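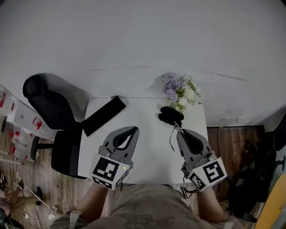 ¿Cada cuánto hay que cambiar el aceite de la caja de transferencia en un 4x4 de segunda mano?
Si no hay facturas que lo demuestren, se cambia nada más comprarlo y después según el manual. El aceite de transferencia no se comprueba casi nunca en una revisión normal, así que lo más probable es que lleve el de fábrica.

Foro > Mecánica > Transmisión y tracción
Tema: Caja de transferencia, ¿cambio ya o espero?

tormod_aberg escribió:
Dejo arriba la pregunta y la respuesta que me dieron en el taller para que no haya que buscarlas. Compré en octubre un Balasar con tracción total conectable. El anterior dueño me entregó el libro sellado, pero en los sellos solo consta aceite de motor y filtros. De la transferencia y los diferenciales no pone nada. El coche va bien, no hace ruidos y la 4L entra, aunque hay que dejarlo rodar un poco en punto muerto para que engrane. Mi duda es si merece la pena tocar algo que funciona.

marga_diesel escribió:
Cámbialo. Es un tapón de llenado, un tapón de vaciado y un rato debajo del coche. Primero afloja el de llenado, que si está agarrotado y ya has vaciado te quedas con el coche parado.

Lo de que la 4L entre rodando es normal en muchos modelos, mira el manual.

kike4x4 escribió:
Yo no estoy de acuerdo. Si no hace ruidos y no pierde, lo dejaría hasta la próxima revisión gorda. En mi anterior coche cambié el aceite de la transferencia por prevención y al mes empezó a sudar por el retén trasero. Antes estaba seca.

marga_diesel escribió:
El retén estaba ya para cambiar. Un aceite nuevo no rompe un retén.

kike4x4 escribió:
No digo que lo rompa. Digo que con el viejo no perdía y con el nuevo sí.
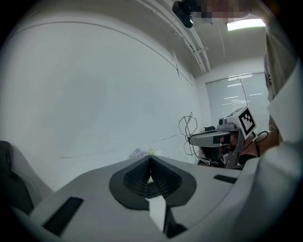

Y además me pusieron un aceite que no era. La mía pedía fluido de caja automática y en el taller le echaron valvulina, porque es lo que tenían en el bidón. Tuve que volver a pagar el cambio. Si vas a hacerlo, lleva tú el aceite y la hoja del manual con la especificación.

E_Sjogren escribió:
En eso tiene razón kike4x4. Hay transferencias con cadena que llevan ATF y otras de engranajes que llevan 75W-90, y del mismo modelo puede haber las dos según el año. Mira la chapa de la propia caja antes de comprar nada.

Sobre el precio: a mí en Engström me pidieron 300 euros por transferencia y los dos diferenciales, con aceite incluido. Lo hice en casa por unos 50 en material, con juntas de cobre nuevas. Tardé toda la mañana, la mayor parte intentando aflojar el tapón del diferencial trasero.

tormod_aberg escribió:
Gracias a todos. He mirado la chapa y está medio comida, se lee la marca Kester y un número al que le faltan cifras. ¿Hay otra manera de saberlo?

E_Sjogren escribió:
Con el bastidor, en el mostrador de recambios de cualquier concesionario. También por el color de lo que salga - el ATF suele ser rojizo y más fluido - pero si alguien lo cambió mal antes, te engaña.

pacorro_71 escribió:
Ojo con los aditivos. A un vecino le vendieron un bote de Fidatau para "suavizar" la transferencia y yo no lo echaría en una caja con embragues. Solo el aceite que diga el manual.

marga_diesel escribió:
De acuerdo con lo de los aditivos. Y mira el imán del tapón cuando lo saques. Pasta gris fina es normal, virutas que se notan entre los dedos ya no.

tormod_aberg escribió:
Actualizo. En recambios me confirmaron ATF con el número de bastidor. Ha salido marrón oscuro, con pasta fina en el imán y sin trozos. Han entrado casi 3 litros contando lo que se me cayó al suelo. La 4L sigue entrando igual que antes. Los diferenciales los dejo para el mes que viene.

kike4x4 escribió:
Ya nos dirás si suda. Mira el retén trasero dentro de unas semanas.

tormod_aberg escribió:
Lo miraré. De momento he puesto un cartón debajo por las noches.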